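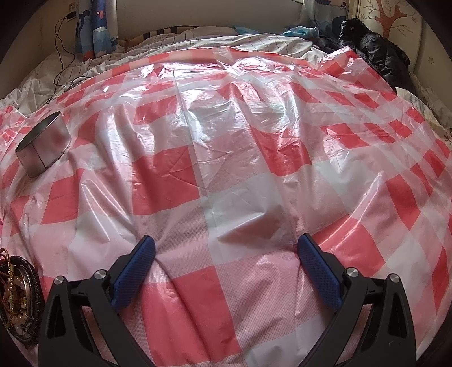
Toma, the first feature by Darius Ursu, comes to the Bekeck for two screenings in November, both at 6 p.m. It follows a night clerk in a river town who learns that his brother has sold the family house without telling him. Most of the film is the two men driving from office to office trying to undo the sale.

The first hour is slow and a little stiff. Alina Dumitrescu, as the notary who keeps sending them away, wakes it up. She has only four scenes and plays all of them sitting down.

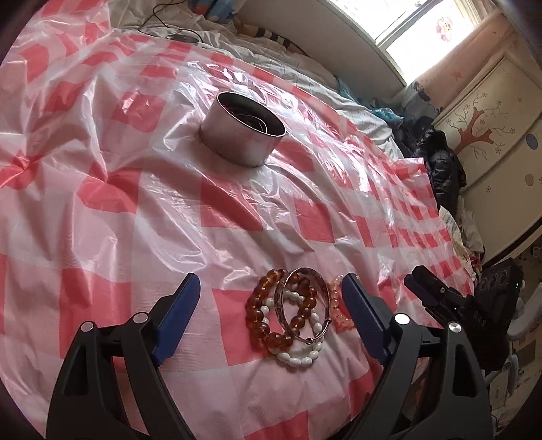

Photo: Jumen

The ending has divided people. I thought it came one scene too late, but the long shot on the ferry before it is the best thing Ursu has done, his short films included.

The print runs 104 minutes, in Romanian with English subtitles. The Bekeck seats some 600 and the balcony will be open. Members can book now through the box office. Sovport, the short that won our audience vote last spring, plays before both shows.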